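July, night, after second shift

I am writing this in the kitchen because the others sleep already. Today was my third week with the new cell at Dellside, and I want to put down some things before they become normal for me and I forget that they were strange.

In the old line we were six persons at the sorting table. Fruit came down the belt, we looked, we turned it in the hand, we put it in the tray or in the reject bin. My hands knew a bad lime before my eyes did. Now there are two of us and the arm from Prustholm, and my hands do almost nothing. I sit at the screen and I say yes or no to what the arm wants to do. When it is not sure, it asks. Today it asked 102 times. Valquíria says that in the first week it was 235, so it is learning, or we are learning how to set the light.

Erasto was moved to packing, and Kheri went to the night loading, for which he gets a little more money but he does not see his children at breakfast. He told me he is not angry. I believe him, but he said it two times.

The thing I miss is talking. At the table we talked the whole shift, about rent, about football, about Sabina's sister and her wedding. Now I have the headset, and in the headset there is only Wálter from the technical office, who is polite and speaks about grip force. My back is better, I must write this also. Before, I came home and lay on the floor for an hour. Since the change I did not do it one time.

In the afternoon there was no fruit, the truck from Kashindye was late, so Wálter gave me practice in the simulator. It is the same work but made by the computer, with a bowl and a tray and a fruit in simple colors. I have to choose the place where the fingers should close and the place where they should let go. He wants 60 good tries from each of us before the end of the month. He says the office has run 2,000 by itself at night without any person, but the ones from us are worth more to him. I was proud to hear it and then I was not so sure that I should be.
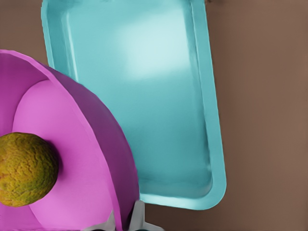 I did 14 before the truck came. The first ones were bad because I was choosing too fast, like at the old table, where fast was good. Here it is better to wait and look at the fruit from one more side. Sabina did hers in the morning and she told me to start with the green and yellow ones, the skin is easier to see.

At the end of the shift the supervisor asked if I would like to teach the next group. I said I will think. It would be the day shift and a chair with arms. But the next group is from the Dastton building, and when they learn it, their table will close too. I know some of them from the bus.

Tomorrow I must ask Valquíria about the holiday form, and buy onions.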